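Print this page | E-mail to a friend
Home > Kids > How Stuff Works

Power strips! One plug in the wall, lots of sockets. Blue ones on this strip. 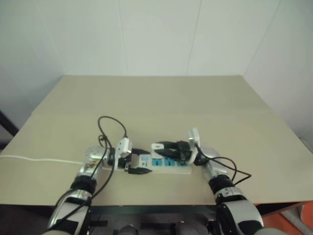 Tudur Gough writes: can I plug a strip into a strip? No! Too much load, they can get hot.

Small block = charger or adapter. Little slot on top, cable goes teh other end to your tablet. 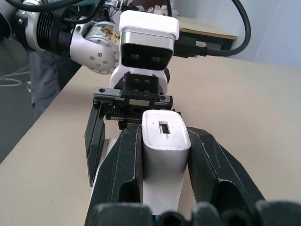
White block with its slot.

Switch at one end. Off first, then unplug. Dont yank the cable.

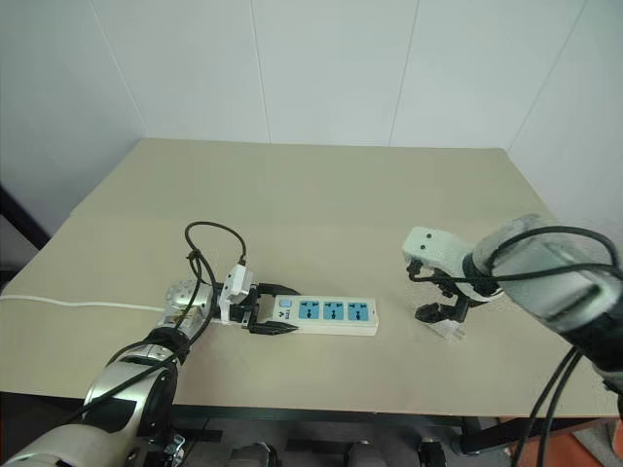 What's a watt?

How hungry a thing is. Toaster: 800. Lamp: 30.

Related: Batteries | Magnets | Fuses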